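01/11/2023
Posted by Gemma Bloxham

Hand comparison, sim side, continued. Lamduan Khunthong wants a decision on hands before the December order goes in, and I want a decision on hands so I can stop having opinions about them. The candidates are still the Tiranus (five fingers, all black, lots of joints, lots of ways to be wrong) and the Bredine two-jaw, which has one joint and a clear conscience. Both go on the same pair of arms, both run under the Plondus controller, and the task is pear into box.

Bredine went first, last week, and the numbers are in the shared sheet. Today was all Tiranus.

I left the kitchen layout alone except for the friction on the cutting board, which had been set by someone who thinks wood is ice. Might have been me. Pear on its side on the board, stem to the far edge, box open and turned at an angle up by the left hand. The left arm has no job in this version of the task. It still gets commanded every step, and that turns out to matter, see below.

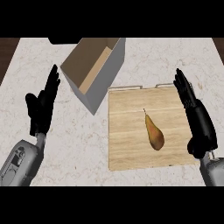
Reading time: 4 minutes

Start pose first. With the two-jaw I could start anywhere within reason and the approach sorted itself out. With the Tiranus hands the start pose is half the experiment. Fingers up and together, palm turned in toward the fruit, and then the wrist has to roll before anything useful can happen. Plondus likes to do the roll and the reach at the same time, so the thumb sweeps across the board at pear height. First batch of the morning: the pear left the board more often than it was picked up. One went into the box, off the knuckles. I did not log that as a success, though the script did, and I had to go in and correct it by hand.

Fix was to split the motion. Roll, wait, reach, close. It's slow and looks like somebody working up the nerve to pet a strange dog, but the thumb stays out of trouble.

Settings for the record, because I will not remember them:

Plondus control rate 200. Left it there for both hands.
Episode cap 1322 steps. This is an odd number because I typed it wrong on the Bredine runs and now have to be consistent with my own typo.
Finger stiffness 700 for the Tiranus. At the vendor default the fingers fold around the pear beautifully and then the pear slides out of the bottom like soap.
Seed 1021 for anything I want to show Lamduan. Other seeds for anything I want to believe.

Contact is the bit that eats the day. Two flat jaws on a pear is an easy problem for the solver. All those finger segments on a pear is a dinner party where everyone talks at once. When two neighboring fingers touch the fruit and each other in the same step, the whole hand gets a shiver that travels up to the wrist, and the wrist controller, being polite, tries to answer it. I turned off finger-to-finger collision for an hour and everything was lovely and also meaningless, so I turned it back on.

Lamduan came by around lunch and asked why the left arm was moving. I said it wasn't. We looked at the joint trace and it was. Small drift, a slow lean, on an arm I'd told to hold. She thinks the hold target is being rewritten on reset with whatever the last measured position was, so any sag gets adopted as the new plan. That would explain why the Bredine runs got steadily worse near the end of each batch, which I'd written up as "variation."
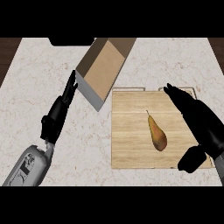 So the Bredine numbers need redoing too, at least the later ones. I have told the sheet. I have not yet told Lamduan, although she was standing there when we worked it out and can presumably draw her own conclusions.

Cameras. I tried the Gazi camera model again on the overhead view, the one with the black bands top and bottom, since that's the shape the policy people take as input. The far part of the counter loses out. The top of the box gets clipped, so anything trying to find the opening by its far corners is guessing. For the grasp I don't care. For the drop I care a great deal. Lamduan says tilt the camera up. If I tilt it up I lose the bottom of the forearms, which are already clipped, and I can live without them. Will try it tomorrow with both hands so the comparison stays honest.

One thing in favor of the Tiranus, to be fair to it: when it does get a grip, it keeps it. I shook the wrist a good deal harder than any sane trajectory would and the pear stayed put. The Bredine holds a pear by the waist and you can feel it hoping. If the actual task list is more fruit and fewer boxes of screws, that counts for something. If it's boxes of screws, I'd like my week back.

To do:
- save hold target before reset, restore after, rerun left arm trace
- redo late Bredine batches, same typo
- success check should need the hand to have closed at some point
- camera tilt, both hands
- ask Lamduan whether anyone has priced spare fingers, as I assume we'll break real ones at the rate I'm breaking these

Leaving the stiffness sweep running overnight with the split approach. Terminal on the left is the sweep, please do not close it to check your email.

Questions about this notebook: ask Gemma or Lamduan | © 2023 | Back to top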